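3.2 Erhebung der Demonstrationen

Die Demonstrationsdaten wurden vollständig ohne Roboterarm aufgenommen. An die Stelle der Teleoperation, die in der Vorarbeit am Standort Vedberg noch verwendet worden war, tritt ein Paar handgeführter Greifer, deren Backengeometrie derjenigen der Endeffektoren auf der Zielplattform Oltinow entspricht. Die ausführende Person trägt je einen Greifer an der linken und der rechten Hand und führt die Aufgabe in natürlicher Geschwindigkeit am Tisch aus. Eine am Kopf getragene Kamera zeichnet den Arbeitsbereich aus der Perspektive auf, die später auch dem Roboter zur Verfügung steht. Die Öffnungsweite der Backen und die Lage beider Greifer im Raum werden kabelgebunden an einen Aufnahmerechner übertragen und dort mit dem Videostrom synchronisiert.

Die Entscheidung gegen eine Funkübertragung fiel nach den ersten Probeläufen. Die drahtlose Variante zeigte schwankende Verzögerungen, die sich im Nachhinein nicht zuverlässig korrigieren ließen, und bereits geringe Versätze zwischen Bild und Greiferzustand führten beim Training zu verfrühtem Öffnen der Backen. Die Kabelführung schränkt die Bewegungsfreiheit zwar ein, für Aufgaben an einem einzelnen Tisch erwies sich diese Einschränkung jedoch als hinnehmbar. Die Ausführenden wurden angewiesen, die Kabel vor Beginn jeder Episode so abzulegen, dass sie den Zielbehälter nicht berühren.

Der hier betrachtete Aufgabensatz Nam umfasst das Einlegen von Haushaltsgegenständen in aufrecht stehende Behälter mit enger Öffnung. Diese Aufgabenklasse wurde gewählt, weil sie eine Anforderung enthält, die in bestehenden Sammlungen aus unserem Haus unterrepräsentiert ist: Der Gegenstand muss vor dem Absenken in eine annähernd senkrechte Lage gebracht werden, und der Greifer selbst gerät dabei in unmittelbare Nähe der Behälterwand. Fehler von wenigen Millimetern in der seitlichen Ausrichtung führen zum Aufsetzen auf dem Rand oder zum Verschieben des Behälters. Sprühflaschen sind in dieser Hinsicht besonders anspruchsvoll, da ihr Kopfteil unsymmetrisch geformt ist und die zulässigen Griffpositionen begrenzt.
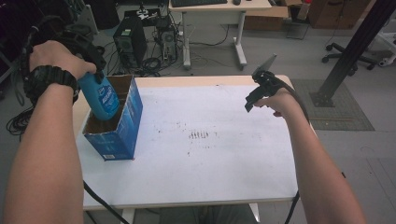 Abbildung 3: Einlegen einer blauen Flasche in einen hohen, schmalen Karton mit dem linken Handgreifer, Ansicht der Kopfkamera.

Jede Episode beginnt mit beiden Greifern in geöffneter Stellung über der Tischfläche und endet, sobald der Gegenstand losgelassen und der Greifer aus dem Behälter zurückgezogen ist. Anfangslage des Gegenstands und Standort des Behälters werden zwischen den Episoden verändert. Auf eine feste Rasterung der Positionen wurde verzichtet; die Ausführenden erhielten lediglich die Vorgabe, den Behälter abwechselnd in der linken und in der rechten Tischhälfte aufzustellen und die dem Behälter nähere Hand zu benutzen. Die jeweils andere Hand durfte zum Stabilisieren eingesetzt werden, musste dies aber nicht. Beide Greifer werden in jedem Fall aufgezeichnet, auch wenn einer von ihnen während der gesamten Episode keine Kraft ausübt. Solche passiven Verläufe sind für das Training von Bedeutung, da ein zweiarmiges System auch lernen muss, den unbeteiligten Arm aus dem Weg zu halten.

Der Hintergrund wurde bewusst nicht abgedeckt. Frühere Modelle, die ausschließlich mit Aufnahmen vor einheitlichen Stellwänden trainiert worden waren, verloren auf der Zielplattform deutlich an Genauigkeit, sobald Möbel oder Geräte in das Sichtfeld gerieten. Ebenso blieben Gebrauchsspuren auf der Tischplatte unbehandelt. Uhren und Ärmel der Ausführenden wurden nicht vereinheitlicht; die Bereiche von Hand und Unterarm werden vor dem Training maskiert (vgl. Abschnitt 3.4).

Insgesamt wurden 2615 Episoden mit 29 verschiedenen Gegenständen aufgenommen. Die Anleitung der Ausführenden und die Überwachung der Aufnahmen lagen bei Aivar Eglītis, der auch das Aufnahmeprotokoll verfasst hat. Die letzte Fassung des Protokolls trägt das Datum 26. August 2018 und liegt der Veröffentlichung als Anhang B bei. Gegenüber der Fassung vom Juni unterscheidet sie sich im Wesentlichen durch die strengere Definition des Episodenendes - zuvor war das Loslassen des Gegenstands allein maßgeblich, was zu einem abrupten Abbruch der Trajektorien innerhalb des Behälters führte.

3.3 Prüfung und Auswahl

Die Rohdaten wurden mit dem hauseigenen Werkzeug Zinotero in zwei Schritten geprüft. Im ersten Schritt werden Episoden automatisch verworfen, wenn die Lageschätzung eines Greifers aussetzt oder die Zeitstempel der Datenströme auseinanderlaufen. Aussetzer treten vor allem dann auf, wenn ein Greifer tief in den Behälter eintaucht und für die Kopfkamera teilweise verdeckt ist. Kurze Lücken werden interpoliert, längere führen zum Ausschluss.

Im zweiten Schritt beurteilt eine Person, die an der Aufnahme nicht beteiligt war, den Verlauf anhand des Videos. Vergeben wird eine von drei Bewertungen: verwendbar, verwendbar mit Korrekturbewegung oder nicht verwendbar. Episoden der mittleren Kategorie, in denen der Gegenstand beispielsweise zunächst am Rand aufsetzt und dann neu ausgerichtet wird, verbleiben im Datensatz und erhalten eine eigene Kennzeichnung. Nach unserer Erfahrung verbessern sie das Verhalten des gelernten Reglers in Zuständen, die in fehlerfreien Demonstrationen kaum vorkommen. Ihr Anteil je Trainingsstapel wird allerdings begrenzt, da ein zu hoher Anteil dazu führte, dass das Modell den Randkontakt auch ohne Notwendigkeit herbeiführte.

Für die in Abschnitt 4 berichteten Versuche wurde aus den geprüften Episoden eine Teilmenge von 1000 Demonstrationen gezogen. Die Ziehung erfolgte geschichtet nach Gegenstand und ausführender Hand. Gegenstände, die ausschließlich im Testsatz vorkommen, wurden vor der Ziehung festgelegt und in keinem Trainingslauf verwendet.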